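Marker tracking loss with paired hand-held grippers

Piltiden Community Help > Data Capture > Grippers and Cameras

Posted by benska_lab on August 28, 2018

Our group is comparing two finger designs for the hand-held grippers used in our tabletop recordings. One set has rigid parallel fingers from Whitlock. The other has curved, flexible fingers supplied by Esside. Both sets carry the same marker cubes and the same small cameras, and both are operated by the same people on the same tasks.

With the rigid fingers, we discard very few recordings. With the curved fingers, 17 of our last 50 recordings contained at least one gap in the position data for one hand, most often when the operator reaches across the table with both grippers at once. Firmware and exposure settings are identical. We would like to know whether the finger design could be responsible, or whether the comparison itself is at fault. Any guidance on a fair test procedure would be appreciated.

Esside_Support_Desk

Thank you for your detailed report. The fingers do not affect tracking directly. They do, however, change the way an operator holds the wrist. Curved fingers make it easier to approach soft or thin items from the side, and in that posture the cube on the outer side of the gripper may turn away from the camera. A cube that presents only one face at a steep angle will give an unstable position, or none.

We recommend the following before any further comparison is made:

Record each task with a fixed approach direction, marked on the table with tape.
Confirm that at least two faces of each cube are in view at the start and end of the motion.
Keep the two hands far enough apart that one gripper does not pass in front of the other cube.
Log the gaps for the left and right hands separately.

If the gaps remain on one side only, please exchange the two cubes and repeat the session. A print defect or a lifted corner on a marker will follow the cube to the other hand.

tabletop_19

Check your lighting. We had the same thing in December and it was glare off the table.

whitlock_user_group

The previous reply may be correct, but glare would be expected to affect both finger sets equally. In our own comparison of 2,000 recordings, the larger factor was operator practice. Staff who had trained on rigid fingers needed several sessions before their wrist position settled - results from those sessions should be kept out of the final figures. We also advise alternating the two designs within a single day. Our arrangement for the soft-item task is attached for reference.

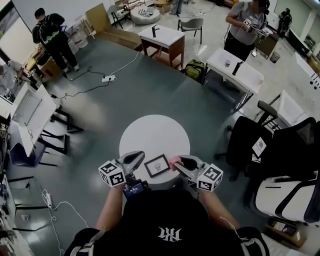
Soft-item task at the round table, curved fingers fitted, marker cubes on both grippers.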